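About us

Hello, and welcome to Nivby! We're a small company that gives desktop computers a second go, and if you've ever had a tower under your desk that wheezed like an old kettle, you're our sort of person. I started it in April with one bench, a box of screwdrivers and a very patient landlord in Wekesley. The bench is bigger now and the box of screwdrivers has become a cupboard.

Most of what we do looks like this – side panel off, tower on its side, lid of the processor socket open.

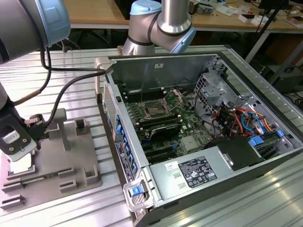
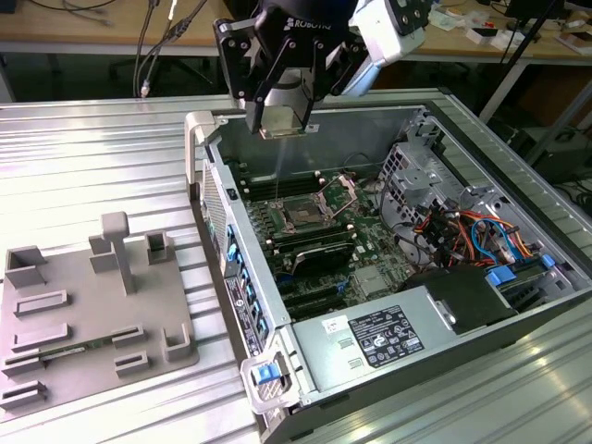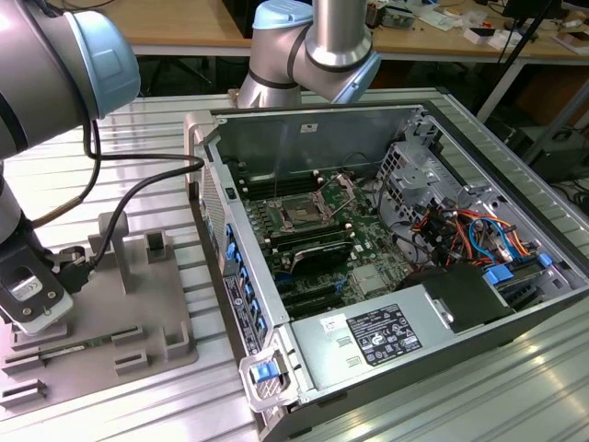
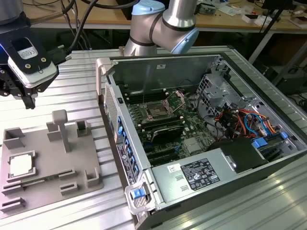

A tower on the bench at Wekesley, socket open, green board on show.

I like the big old office towers best. They were made to be opened, you see, with coloured latches and clips where a lot of home machines just have screws, and once the side is off you can get at pretty much everything (my knuckles are very grateful). The memory slots sit right by the processor, the expansion slots run in a row, and the wiring for the drives is in nice bright colours so you can follow a lead back to where it came from. Some people find all that spaghetti ugly. I think it's lovely!

So what happens when you send us a computer? First we have a chat about what you use it for. Then it goes on the bench and gets a proper look inside: dust out, fans checked, memory tested, drives wiped or copied, whichever you've asked for. If the processor wants changing we'll tell you the price before we touch it. We keep parts for 32 different models on the shelves, and the odd ones come from Wuyts, who have found me things I'd given up on.

Last year we got 448 computers back to work. Plenty went home to their owners, and a good many went to schools and clubs through the Balov scheme, which takes machines from us in batches of 20. The last batch had 21 in it because I can't count before breakfast.

We don't do phones, and we don't do laptops unless you catch me in a very good mood. Tablets are a firm no, sorry. If your tower is past saving we'll say so, and we'll strip it for parts with your permission – the power supply and the drive cage often have years left in them.

You're welcome to pop in and see the workshop, but please drop us a line first so we can clear a chair. Bring the power lead if you've still got it, and any discs that came in the box.

Page last updated January 8, 2025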